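Covered work table

A covered work table is a bench or table whose top is protected by a sheet of paper that can be thrown away, usually brown kraft paper. It is found in workshops, school technology rooms, packing rooms and electrical repair shops. The covering keeps glue, ink and grease off the surface, and small parts such as screws and switches are easier to find on it than on bare metal or dark wood.

Paper

Kraft paper is made from wood pulp by the sulphate process, and the brown kind is left unbleached. It is strong for its weight and tears less readily than newsprint. Rolls are cut to the width of the table or a little over, with the spare folded down at the sides. The Plunadley bench roll, a common size in repair shops, holds 40 metres. Paper marks easily, and a sheet in daily use is changed when the smudges begin to get in the way or when the surface lifts.

Marking out

Many users divide the paper into squares. Pencil lines are quick but rub off, so coloured tape is often laid instead, first along one side and then across. Square cells give each part a place and make it simple to put something back where it was. Dark tape shows up well on brown paper – pale tape less so.

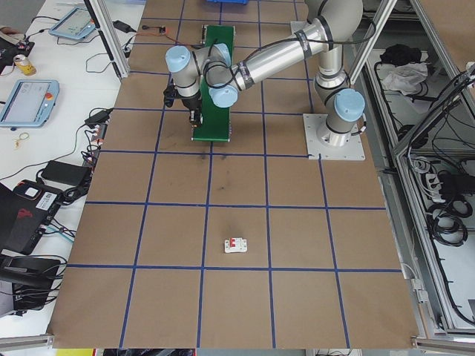
Cell size depends on the work. Small electrical goods such as circuit breakers and relays need little room, while blocks and housings may lie over several cells. In her handbook Plindeno, Ülle Tamošiūnaitė advises making one cell, measuring it, and cutting a card to that size as a gauge for the rest.

Side tables and cables

Tools that are not needed on the paper are normally kept on a side table. Power strips and chargers tend to end up there too, along with drinks, which most workshop rules ask people to keep away from the main top. Loose cables can be coiled and stored in a cabinet or on a shelf.

See also: Flavov bench; Ogura mat; Drawing board

Last edited 13 July 2020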